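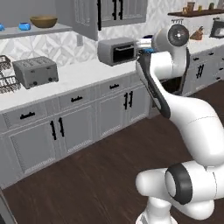 One of the rendered kitchens, with the arm at the toaster oven.

I've been poking at the Drarnora kitchen set for most of March, and I still can't decide whether 3824 examples is a lot. The project page thinks so. It puts the number in very large type.

My trouble is where the number comes from. A person drove the simulated arm through 800 runs. The other 3024 were made by software that takes those runs, shuffles the starting positions, replays the motion with small changes, and keeps whatever passes the success check. That's a perfectly good trick. I've used it myself. But I wouldn't call the copies demonstrations, and the page does, all the way down.

Then there are the kitchens. You get 13 layouts, and at first they feel generous: open cabinets, patterned tile, mugs on a shelf, a knife block across the room. After a few evenings of scrubbing through runs, I started to feel I was in the same house with the cabinets repainted. Counters are clear and the light is even. My own toaster lives behind a bag of onions, and its cord is always in the way.

I trained a small policy on the whole set, then on the 800 human runs alone. The full set won on the layouts it had seen. On the four I held out, I couldn't separate the two with any confidence. Maybe my training was sloppy (I only had the one card, and I stopped early twice). Stevalton reports a much bigger gap, but they held out objects and kept every layout in training, so we're not measuring the same thing.

What I'd like is the failed runs. They get thrown away before release, and I'd trade half the generated copies for them. I've asked on the project forum. No reply yet.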